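Notebook, formulation room, Camdale
August 31, 2023
Entry by N. Honkanen. Oral oil stability, Pivavmont batch, continued from the March set-up.
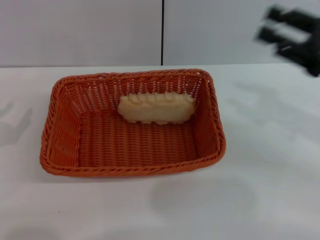 Assay repeat finished this morning. The first run from last week is void: the internal standard had been made up from the old stock and the peak areas drifted across the sequence. Raimo Lindqvist made fresh stock and I re-ran the lot. Drift gone. The old stock has been labelled and moved to waste, please don't use it even for rinsing.

Background for anyone picking this up. The question is whether the cannabidiol oil holds its labelled strength once a bottle has been opened and is being dosed at home by oral syringe. Sealed bottles are covered by the supplier's own data. Opened bottles are not, or not for the way families use them: cap off twice a day, syringe in, sometimes left on a windowsill. Pauline Hollis raised this from the clinic side after parents asked why they were told to discard oil they had paid for themselves.

Set-up as before. 20 bottles, half kept in the dark cupboard and half on the open shelf by the window. Each one is opened and sampled twice daily with a fresh syringe. Volume drawn is logged on the sheet taped inside the cupboard door. Two people have been writing in the wrong column (morning draws under evening). I have corrected what I could from the initials and struck out three entries that couldn't be settled. Struck entries stay legible, single line, as usual.

Results so far, without the statistics:

Dark cupboard: no change in cannabidiol that I can separate from assay noise. Colour same as the retained control.

Open shelf: cannabidiol slightly down in every bottle, more in those with less oil left. Fits with headspace oxygen doing most of the damage and light helping. Colour darker by eye. I don't trust my eye for this, and Merja Harju will read them on the Vaditz when it comes back from service.

Bottle 7, open shelf, is out of line with the rest. Cap liner found creased. Keep it in the table but flag it. Do not average it in.

Injection count on the column is now 183. Back pressure is up a little since the start of the series but steady within today's run. I would change the guard column before the next time point and leave the main one alone. Joonas Hakala disagrees and wants both changed together. If we do that we need a bridging run, old column against new, on the same vials. Not settled.

Dosing accuracy side test: 1,000 microlitres nominal drawn by syringe, dispensed to a tared vial, weighed. The syringes under-deliver when the oil is cold from the fridge. At room temperature they are fine. The oil film left on the barrel is the likely cause, to be checked by weighing the syringe before and after as well. Density was measured at one temperature only, so the cold figures need redoing before they go to anyone outside.

Balance log: the Miettinen balance failed its first check weight, passed after levelling. Somebody had moved the bench. All weighings above were made after it passed.

To do
Guard column, order and fit.
Density at fridge temperature.
Ask Pauline which syringe size the families are given now, as the older leaflet shows a different one.
New log sheet with the morning and evening columns in different colours.
Retained control: nearly used up, open the second one and record the seal condition first.

Sequence file and raw areas are in the shared folder under the batch name. Checked by R.L., initials on the printout.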